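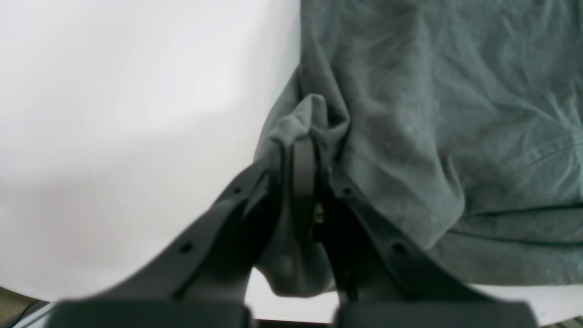 Splitting the grasp check out of the planner

Last updated: April

Until last month, Trelta (my planning layer for cloth) decided for itself whether a grasp had worked. It closed the gripper, read the finger gap, and moved to the next node if the gap was above a threshold. With fabric this is a weak test. A single layer of thin cloth and an empty close differ by less than the noise in the width reading, and a bunched fold reads like a solid object.

The check now lives in its own process, Obi. It takes the wrist camera stream, crops to the region between the fingertips, and returns one of three labels: empty, edge, fold. A fold bunched up over the tips is the easy case. Gray-green cloth against a white surface segments cleanly with a plain color threshold, and the black fingers are masked out with a fixed polygon. The mask has to cover the cable between the base blocks as well, or it gets labeled as a shadow in the fabric.

Timing: Obi answers in 14 ms. The planner waits up to 70 ms and then treats silence as empty. I first set the timeout to 300 ms, and the arm paused visibly at every node.

I replayed 63 logged grasps through the new node. The folds were all labeled correctly. The errors are in the edge class, mostly where a hem lies parallel to a finger and the crop sees one flat patch of color. Widening the crop fixes some of these and breaks the polygon mask on the right side.

Next is a mask computed from the finger joint position, so the crop can change with opening width. The config format stays the same, apart from the polygon key, which will be ignored with a warning.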